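La sopa de Minttu

Vilja me había pedido que me quedara con la niña un rato, un rato de los suyos, o sea, hasta la hora de cenar. Y yo encantada, eh, que a mí Minttu me cae mejor que la mayoría de los adultos que conozco. Lo malo es que aquella tarde había decidido abrir un restaurante y yo era la única empleada.

—Se llama Skisik —me dijo—. Y estás a prueba.

Empezamos por la mesa, la blanca grande, porque según ella un restaurante con la mesa sucia no es un restaurante, es una cantina (a saber de quién lo ha sacado, yo sospecho de su abuelo Eino). Pasé el trapo dos veces. La cesta de rejilla, la amarilla tirando a naranja, tenía que quedarse a la izquierda, y cuando la moví un palmo para limpiar debajo me miró como si hubiera tirado un jarrón.

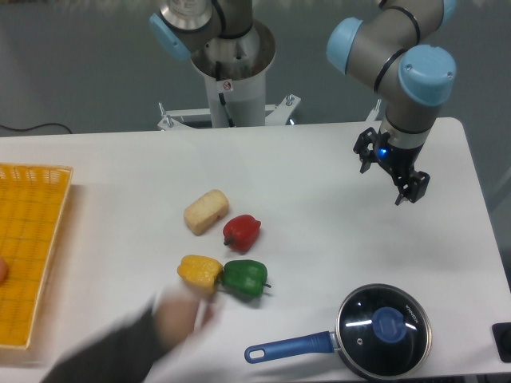 —¿Qué se pone primero en la sopa, el maíz o los pimientos?

—El maíz, que es lo que más tarda en hacerse.

Me lo contestó sin levantar la vista, mientras apuntaba algo en la carta. La carta era la parte de atrás de una factura de Pruline con fecha 2 Jul 2018, y tenía un solo plato, sopa del día, a 600 coronas. Le dije que me parecía carísimo. Me dijo que llevaba pimiento de dos colores.

El problema gordo vino con el bloque clarito. Yo habría jurado que era pan. Minttu sostenía que era tofu, y que el pan no se echa en la sopa, se moja, que es otra cosa. Estuvimos así un buen rato, las dos muy serias, con la verdura de juguete esperando encima de la mesa y el primer cliente, Eino, carraspeando desde el sillón con la servilleta ya puesta en el cuello. Al final llegamos a un acuerdo: si el cliente era simpático sería pan, y si protestaba, tofu.

—Tú ve pasándome las cosas —ordenó—. Primero el rojo. 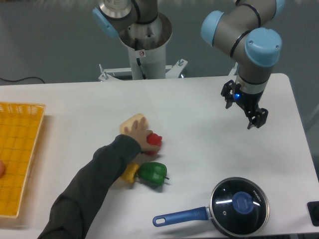

Pero no en cualquier orden, claro. Cada ingrediente había que anunciarlo en voz alta, con nombre y apellido, y a mí me tocaba inventar los apellidos. «¡Pimiento Rojo de Fituvden!», gritaba yo, y ella asentía con una seriedad tremenda. Al maíz le puse Tikkanen, como el dentista, y por primera vez en toda la tarde se le escapó la risa. Qué dientes tiene, por cierto, le faltan los dos de arriba y se le cuela el aire cuando dice sopa.

—¿Falta mucho? —preguntó Eino.

—Tofu —me susurró Minttu.

Después venía lo de la tapa, que tiene su ciencia. La tapa no se levanta antes de contar hasta 28, despacio, y si te equivocas vuelves a empezar. Yo me equivoqué en el 19, porque estaba pensando en lo que iba a hacer de cenar de verdad, y ella me hizo volver al uno sin piedad ninguna.

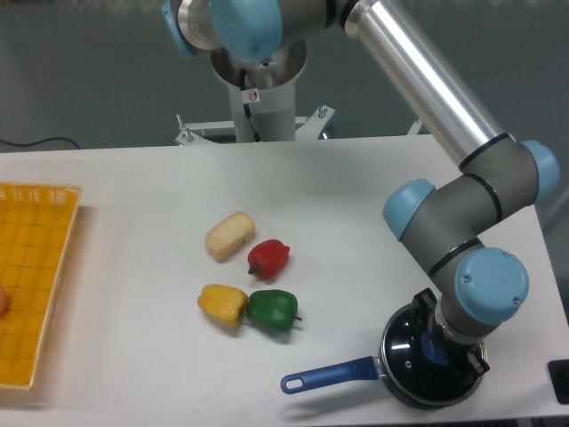

Cuando por fin terminamos de contar, Eino se había dormido con la servilleta puesta. Minttu se quedó un momento mirándolo, con el cucharón en la mano. Luego le arregló la servilleta, volvió de puntillas y tachó el precio de la carta.

—Para él es gratis —dijo bajito—. Pero tú pagas.

Le di un botón que llevaba en el bolsillo y me devolvió el cambio en garbanzos.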